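Minutes of the working practice meeting, two-arm bench
Norkance, Litthorpe site, upstairs room
26/02/2018

I took the notes this time, so if they wander, blame me! Corrections to me before the draft rules go to Louro, please, and not in the margin of the printed copy because I can't read anyone's handwriting.

1. Last time's minutes

Agreed with one change. I'd put that both arms must be parked before anyone reaches over the rail. What we'd decided was parked AND motor power off, with the light on the switch box checked by the person doing the reaching. Quite a big thing to leave out, sorry. It's fixed in the copy on the shared drive.

The note about the kettle stands.

2. Where the Plerum runs have got to

The log stands at 1308 runs, all on the garden tidy-up task (tools into the bucket, bucket and watering can left standing). Of those, 19 have been put aside with no reason written next to them, and we spent far too long trying to remember why. I recognised my own initials on a few and still couldn't say. One might have been the fire drill.

So, first new rule, agreed without any fuss: a run can't be put aside unless there's a reason in the box, in ordinary words. "Bad" won't do. "Dropped rake behind toolbox, couldn't reach it" is fine.

3. When something falls over

This took up most of the meeting. The present sheet says to "stop and reset if the set-up is disturbed", and we've all been reading that differently. I'd been stopping whenever the bucket went over, and the evening people had been carrying on and working round it, which makes a right mess when you try to compare the two lots.

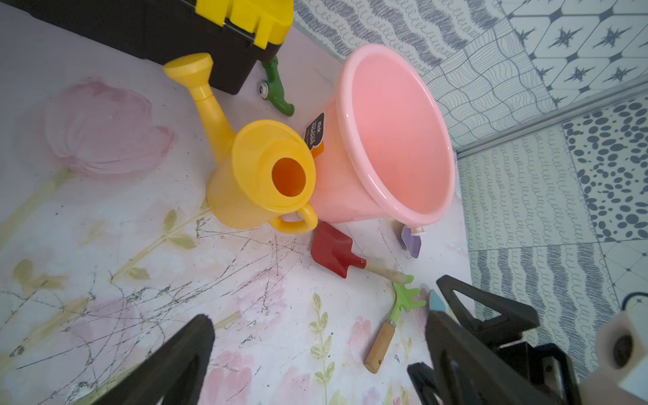
Bucket on its side next to the watering can, wrist camera view.

We went back and forth on this for ages. My own feeling going in was that a tipped bucket is a spoiled run, full stop. I've come round a bit. If an arm can put it right safely, then seeing it put right is worth having, and we've been throwing that away. What I didn't want was somebody leaning in to stand the bucket up halfway through, then carrying on as if the arm had done it (I've seen it done, and I may have done it).

The wording we ended up with:

A fallen object is not a reason to stop by itself. Carry on if the operator can see the object in at least one camera and neither arm is pressing on it. Stop if it is wedged against a wall, under an arm or hanging over the rail. No hands inside during a run, ever. If a hand goes in, the run ends there and the log says so.

There was a question about what "pressing on it" means when the gripper is meant to be touching things. Fair point. We've settled on the force warning staying lit for three seconds, which is a number we can all read off the screen. It may turn out too generous, in which case we change it next time.

4. Carrying tools

The sheet has a whole paragraph on picking up and nothing at all on what you do once you've got hold of something. You close the gripper, you've got a handle in it, and then? Some of us lift straight up and go over the top, others slide along low. Going low is quicker but the blade end sticks out a good way past the fingers, and it's the blade end that clouts things.

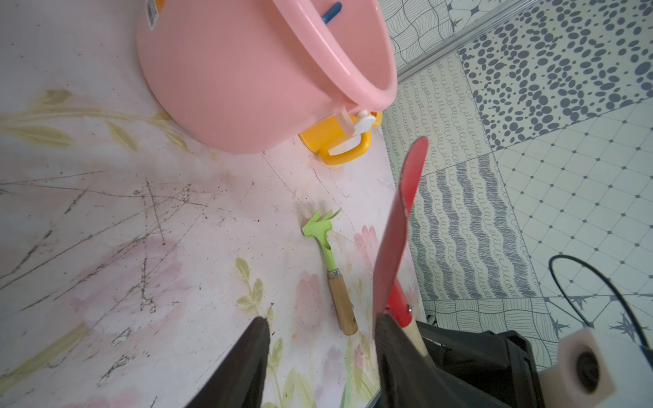 Yaneth Chávez said she'd sooner have a rule on speed than a rule on height, as a slow knock moves a bucket a little and a fast one sends it into the wall, and the height people choose will always depend on what they're holding. She also asked that whoever writes the final wording tries it on the bench first, because the last speed limit was written at a desk and made it impossible to get a tool off the floor.

I thought that was right, and so did everybody else once we'd stopped talking over one another. Half speed while a tool is in the gripper, full speed allowed when it's empty and the other arm is parked. No height rule for now. If the long handles keep catching on the bucket rim we'll look at it again.

Also, and this is me adding it in because it came up while we were putting our coats on: don't hand a tool from one arm to the other unless the task card asks for it. It looks lovely and it takes an age.

5. Two arms, one bucket

The old rule is that only one arm may be over the bucket at a time. It stays. What's been missing is how you claim it. At the moment two operators just sort of look at each other, and with a single operator on both arms there's no check whatsoever.

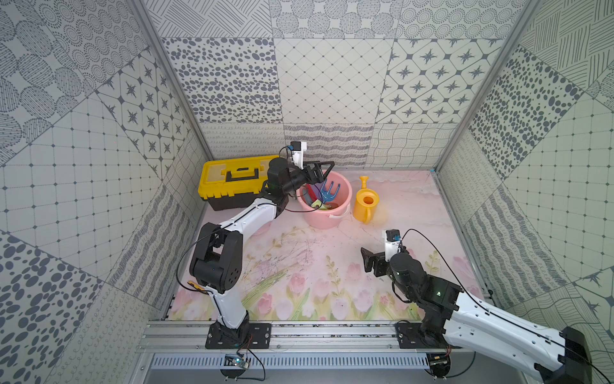
Left gripper open above the bucket, with the right one open over the tulip print.

From now on you say "mine" before your arm goes over the bucket and "clear" once it's back on its own side. Out loud, even if you're on your own and feel silly. Consuelo Montoya wanted it in the software as well, with the second arm simply refusing to go in, and I'm all for it, but she thinks it'll be a while before there's time to build it and we need something that works this week. Her other point was that the wrist cameras stand up higher than people remember. You can have the fingers well clear of each other and still catch a camera or its cable on the other arm. We've added "including the camera" to the rule in brackets. I suspect it'll save us a repair bill.

Cables: check the loops by hand before the first run of the day, power off. If a loop can reach the gripper fingers when the wrist is turned all the way round, it wants tying back. Please use the soft ties. The hard plastic ones leave sharp ends and I've got the scratches to show for it.

6. Laying out at the start

We do need the start to vary, that's the whole idea, but "vary the layout" has been taken to mean "drop everything and see". More than 100 of the logged runs have no start picture either, so we can't even work out what we did. Embarrassing!
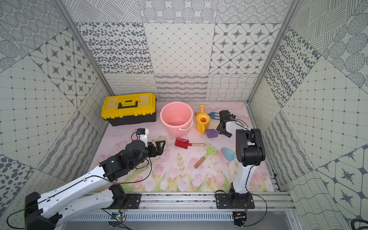 Tools laid out on the mat, with a little water in the bottom of the bucket.

Agreed for layouts:

Take a picture from the fixed camera before either arm moves. No picture, no run.
Toolbox lid shut, unless the card says otherwise.
Tools may touch each other and may be partly hidden, but each one must have some part an arm can get at.
Nothing within a hand's width of the rail.
Write down whether there's water in the bucket or the can, even a drop.

On water generally, we had a proper disagreement and I don't think we've finished it. I'd ban it near the rail, what with the boards and wiring down at the front. Others feel a small amount at the back does no harm and makes the task more like real life. For the time being it's a small amount only, towards the back wall, and if any gets on the mat you power off and dry it before anything else. Cloth on the hook, please put it back on the hook.

The scuffs on the floor print came up too. We're leaving them. A swap partway through the set would muddle things more than the marks do, so the present print stays until Plerum is done and then it can go in the skip.

7. Anything else

The sheet is getting long. It used to be one side and people did read it. I've said I'll get the new rules onto a single side in decent sized type, with the reasons on the back for anyone who wants them.

Louro would like to see a full year of the log with their copy, so somebody has to tidy the entries before December. I said I'd start and would be glad of company.

The stop button on the left has been feeling sticky. It passed its test this morning, but Yaneth is ordering a new one and the bench isn't to be used by one person alone until it's fitted.

To do

Me: redraft the sheet, items 3 to 6, and send it round.
Yaneth: try half speed on the bench with the longest handle, order the stop button.
Consuelo: find out how much work the bucket lock-out would be.
All of us: fill in the missing reasons for the runs put aside, if you can remember. If you can't, write "can't remember" and leave it at that.

Next meeting same room, once the redraft has been round.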